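Does a pre-shot routine help a beginner bowler? My lawn bowls project

I got into lawn bowls because my nan plays at Stirkthorpe and they were short a lead, so when we had to pick a sport skills topic I already had mine! My question was whether doing the same little routine before each bowl (feet, grip, breath, look at the jack, go) gets a learner closer than just stepping up and sending it down.

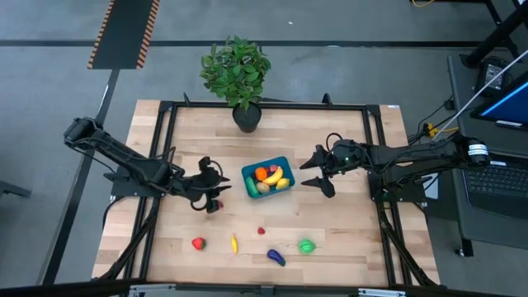

Page last changed: October, 9:40 pm

I had 22 learners from the Lamisach come-and-try group, split into two lots. Everybody bowled on the same rink, forehand only, and I measured from the jack to the nearest edge of the bowl with Mamta Chaturvedi holding the other end of the tape. Mamta also coached the routine group, and she's way more patient than me.

The first session was a bit of a mess. The green was running slow after rain and half the bowls stopped short, so I threw those numbers out and started again the next week.
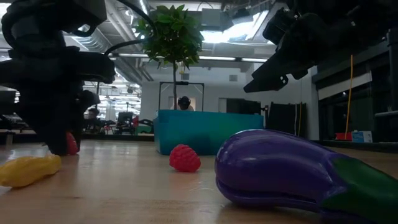
By then the green had dried out and I had to remind people to take some weight off. The average distance for the no-routine group was 73 centimetres more than for the routine group, which I was pretty stoked about, although two people in the first lot kept getting the bias wrong and that blew their average right out.

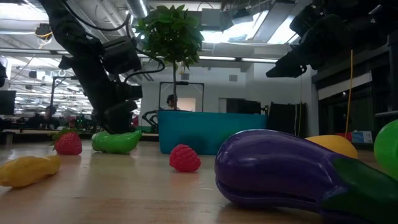

Bias is the hardest thing to explain to a new bowler. The bowl isn't a true ball, it's shaped so it curves in as it slows, and people just don't believe you until they've put one in the ditch. I ended up telling them to picture rolling a lemon or a toy eggplant like the purple one, where the shape decides the path as much as your arm does. It got a laugh, and the grip talk went quicker after that.

If I did it again I'd test backhand too and get a few more people from Priton.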